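November 9, 2023

Okay, robotics club thread, because my group chat has muted me and I need to put this somewhere 🧵

**1/** Our fall project is flower sorting with two arms. We named the team Varkalent (long story, lost a vote). The event is the Kultora student challenge, and the task is to pick stems off a table and build a bouquet. Sounds cute, right? It is so hard.

**2/** We spent most of October on wooden blocks and got pretty cocky. Blocks don't have leaves! Blocks don't snag on the block next to them when you lift!

**3/** So now it's fake flowers all the way. I bought a bag of them at Toom and they shed leaf sprigs constantly, and we decided the sprigs stay on the table. If the arms can't deal with a little mess we'd rather find out now.

**4/** Roses and hydrangeas, today's setup:
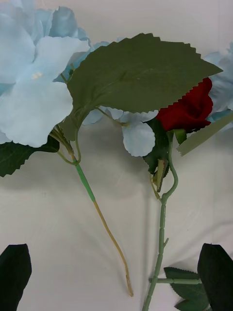
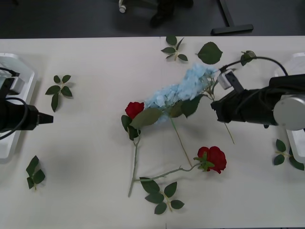
**5/** The part I'm stuck on is stems. My first version went for the biggest blob of color, so it always grabbed the bloom and squashed it. You want the stem, low down, and you want it before it dives under somebody else's leaf. My labels for "stem" were terrible — I'd basically drawn fat green rectangles and hoped.

**6/** Redid 40 of them by hand last night with a much thinner outline. My eyes hurt. Worth it, I think? The grasp point lands on the stem way more often now, though it still gets confused when two stems run close together.

**7/** Score so far, for anyone keeping track at home: best run was 10 clean picks out of 11 tries. Worst run was 2. Same code, same table, I just shuffled the flowers. So please don't ask me if it works lol

**8/** Also learned that handing a flower from one arm to the other is its own whole project. Both grippers want the same spot on the stem. Right now the left one waits politely and then closes on air.

**9/** Next up is making the left arm aim lower than the right one so they quit fighting. After that, the vase, which I'm trying not to think about.

**10/** Our practice round is at Skamholm and we have almost nothing packed. If you've done a two-arm handoff with something thin and bendy, my replies are open, please tell me everything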